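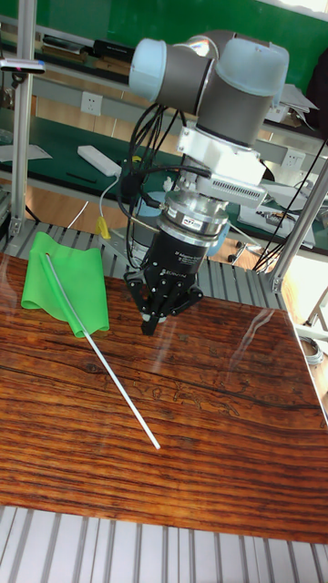 3.2 小旗的静置形态

本节讨论手持小旗平放在桌面上时,旗面与旗杆之间形成的几种相对形态,以及这些形态在记录中的判定方法。前一节已经说明,本文所说的“收纳前状态”指物品离开使用位置、尚未进入盒或袋之前,在桌面上停留的那一段时间。对杯、盒一类刚性物品,这一状态用位置和朝向即可写清。小旗的情况不同,它由一根细杆和一块软布组成,杆的位置容易确定,布的形状则每次都有差别。同一面旗在同一处放下两次,杆的方向可以几乎重合,布的轮廓却可能完全对不上。

已有的桌面整理研究多把旗帜、飘带、带绳标签等归入“其他”一类,或者直接从物品清单中去掉。本文保留小旗,是考虑到它在儿童玩具、节庆用品和教室用品中都很常见,而且收纳时的主要困难正出在软布与细杆的组合上。若布已缠在杆上,整件物品可以当作一根稍粗的棒来收;若布完全展开,则需要先卷或先折。介于两者之间的情形最多,也最难描述。

3.2.1 材料

全部小旗由 Trevent 供应,旗面为单色织物,不印图案。选用单色布有两方面的考虑。其一,图案会帮助判定者猜出布的正反和边角,从而使判定结果偏向一致,这种一致在实际使用的素色旗上不一定存在。其二,单色布的褶皱只靠明暗显示,对观察条件的要求更高,所得的判定规则用到有图案的旗上时一般不需要放宽。

旗面颜色中,绿色在木色桌面上最容易分辨。深红与棕色的旗面在预试中也使用过,但与木纹的颜色接近,布边落在深色纹路上时常常看不出边界,正式记录中没有保留。旗杆为浅色细杆,与桌面的对比足够,只有在落入反光带时才会变得模糊,这一点在 3.2.4 中另作说明。

桌面使用表面光亮的木板,纹理呈横向。我们比较过 Stoltura 的哑光垫板和无纹理的灰色垫板,两者都便于观察,但布料在垫板上的滑动明显减少,放下之后几乎不再移动,与家庭和教室中常见的漆面桌子差别较大。最后仍采用光亮木面,并接受由此带来的反光问题。桌面在每组记录之前用干布擦拭,不使用清洁剂,预试中发现残留的清洁剂会使布角粘在桌上。

每面旗在使用之前先展平,在平板下压放一夜,以消除包装折痕。折痕没有消除的旗会沿旧痕重新折起,形成的形态重复性很高,但反映的是包装方式,与放置过程关系不大。预试早期没有这一步骤,那一部分记录未计入本文结果。

3.2.2 形态的划分

我们按旗面与旗杆的关系划分静置形态,而没有采用按旗面外轮廓划分的办法。外轮廓看似直观,实际操作中却很不稳定:一个布角翻起或压下,轮廓就从四边变为五边,而对后续的整理几乎没有影响。以杆为参照,判定者只需回答布在杆的哪一段、在杆的一侧还是两侧、有没有绕过杆。

第一种为展开。旗面大部分平贴桌面,位于杆的一侧,可以有浅褶,但布的自由边能够从一端看到另一端。这一形态在记录中出现得比预想的少,光亮桌面上尤其如此,布在接触桌面之后常会沿表面滑回杆的方向。

第二种为搭覆。旗面越过杆身,杆的两侧都有布,但布没有绕到杆的下面。拿起杆时,布会自然垂落,不需要解开。

第三种为缠绕。旗面有一部分绕过杆身并被压在杆下或被自身的另一层压住。拿起杆时,布不会立即展开。

第四种为聚拢。布堆在杆的一段附近,形成较高的褶堆,自由边的走向无法从上方辨认。聚拢不排斥缠绕,两者经常同时出现。

图 4 中的绿色小旗属于缠绕与搭覆兼有、布又明显聚拢的情况。旗面皱起,堆在靠近杆上端的位置,形成柔和的褶,并有一处卷起的边。杆由左上斜向桌面中下部,下端落在空出的木面上。这样的旗若只看外轮廓,容易被记成一个不规则的布团;以杆为参照,则可以写成“布在上段,有缠绕和搭覆,下段露出”。后一种写法给出了整理时需要的信息:露出的一段是可以拿取的位置,有布的一段是需要处理的位置。

对于同时符合几种形态的情况,规则要求先记缠绕,再记聚拢,最后记搭覆。这一顺序依据的是整理时所需操作的多少,与形态在视觉上的明显程度无关。聚拢在视觉上往往最突出,但只要布没有绕过杆,轻轻一提便可散开;缠绕有时只露出很窄的一圈布,却需要转动杆才能解开。预试中判定者倾向于先写最显眼的形态,结果缠绕被大量漏记,改用固定顺序之后这一问题基本消失。

3.2.3 记录与判定

正式记录共 2551 条,每条对应一次静置状态。记录在旗面停止可见移动之后取得。光亮桌面上的布有时会缓慢回弹,尤其是卷起的布边,因此在停止移动之后再留出一段等待时间。等待过短时,后续复查会发现布边位置有变化;继续延长等待,形态判定不再改变。

判定由 10 名标注者完成,每条记录至少由两人分别判定。标注者在开始之前用实物练习,练习内容包括把旗从桌上拿起,看布是否立即散开,再回头对照自己先前的判断。只看图练习的做法也试过,效果较差。没有摸过实物的标注者很难理解搭覆与缠绕的差别,他们会把任何越过杆身的布都记为缠绕。

判定表由三项组成:布所在的杆段,布与杆的关系,杆的露出部分。杆段按上、中、下记录,上段指装有旗面的一端。需要注意的是,布不一定停留在装旗的一端,聚拢之后可以沿杆滑向中段,这时仍以装旗端为上段,布所在位置如实记为中段。杆在桌面上的方向另行记录,不参与形态判定。

两名标注者意见不一时,由第三人判定;第三人的结果与前两人都不同,则该条记为存疑。存疑记录共 467 条。我们没有把它们删除,也没有强行归入某一类,而是在后文的统计中单独列出。逐条复查表明,存疑的来源比较集中。多数情况是布在杆的近旁聚成一堆,杆穿过布堆时被遮住,从上方无法确定布是否绕过杆的下面。这种不确定来自形态本身,再多几名标注者也不会改善。

另有一类分歧出在卷边上。布的自由边卷成细筒并与杆平行时,有的标注者认为是布绕着杆,有的认为是布自己卷了起来。规则对此补充了一句:卷筒与杆之间若能看到桌面,记为自卷,不记为缠绕。补充之后重新判定,多数分歧得到解决。剩下的仍按存疑处理。

3.2.4 桌面的影响

光亮木面对判定的影响有两处。第一处是反光。桌面上的亮带与浅色旗杆的亮度接近,杆的末端若恰好落在亮带中,其确切位置难以确定。图 4 的桌面即有明显的反光和条状亮斑,以中部偏右最为显著,旗则位于桌面左半部。就杆端位置的判定而言,左半部的条件较好。我们曾尝试调整灯的角度,亮带只是移到别处,并不会消失;加装柔光板后亮带变宽变淡,杆端较容易看清,但布面的褶也随之变平,聚拢与展开之间的界限更难判断。权衡之后保留了原来的照明,并在记录表中增加“杆端不清”一栏。

第二处是木纹。深棕色和橙红色的纹路横向穿过桌面,与布的阴影有时会连在一起。布边薄而平贴时,阴影很窄,容易被读成一条纹路,反过来的误读也有。绿色旗面受影响较小。纹路方向固定,标注者熟悉之后会主动用它来判断杆的倾斜程度,这对杆的方向记录有帮助,但也带来一点偏差:与纹路接近平行的杆常被直接记为平行,小的偏角被忽略。方向不是本文的主要变量,这一偏差未作修正。

摩擦方面,我们用与旗面相同的 Skinex 织物剪成布条,在木板和两种垫板上作了拖动比较。木板上布条起动容易,停下之后位置较散;哑光垫板上布条起动较难,停下之后形状保持得较好。这与旗面在两种表面上的表现一致,也部分解释了展开形态在木板上较少的现象。布条没有杆的牵制,比较结果只作参考,不用于推算旗面的位移。

3.2.5 对整理步骤的意义

形态确定之后,整理步骤可以写得比较短。展开的旗先把布沿杆卷紧,再连杆放入。搭覆的旗提起杆,让布垂落,然后同展开处理。缠绕的旗要先看缠绕方向,如果大部分布已经沿同一方向绕好,继续绕完即可,不需要解开重来。聚拢的旗需要先找到一个自由角,从角向外牵开,直接从布堆中部提起会使内层折得更乱。

露出杆段的位置对拿取影响较大。布在上段而下段露出时,拿下段较为方便,布不会被压住,但布团一端较重,提起时杆会向布的一侧倾。布滑到中段时,两端都露出,拿哪一端都可以,只是卷布之前要先把布推回上段。布铺满整根杆的情况也有,此时没有可以直接拿取的杆段,需要隔着布拿,布随之被压出新的折痕。对准备长期存放的旗,这种折痕应在收纳之前抹平。

在 Balogun 的教室用品收纳部分,我们把上述步骤用于成束存放的小旗。成束存放时,旗与旗之间也会互相缠绕,单面旗的形态划分不能直接套用。布与本旗杆的关系仍可逐面判定,布与邻旗杆的关系则需要另加一项。这一扩展放在第 5 节讨论,本节的结果只适用于单面静置的小旗。

还有一点需要交代。本文的形态判定以上方和侧上方的观察为依据,布堆内部的层次没有直接测量。对聚拢程度较高的旗,同一外观可能对应不同的内部折法,牵开时所需的次数也不相同。后文比较整理步骤数时,聚拢一类的离散程度明显高于其余各类,应结合这一限制来理解。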